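Chapter 4: Paper in the Home

Paper made for wiping is weaker than paper made for writing. Its fibers are short, and the sheet is creped, or scraped into tiny folds, as it dries.

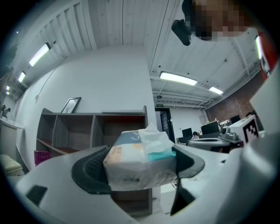

Softness has a cost. A sheet with more folds stretches well but tears sooner. Section 2 compares sheets from the Salinas mill.

Related chapters
Chapter 2: Pulp and Water
Chapter 5: Cardboard

Get the Plendia newsletter. Sign up

Copyright Beathag Guthrie and Beca Samuel. Back to top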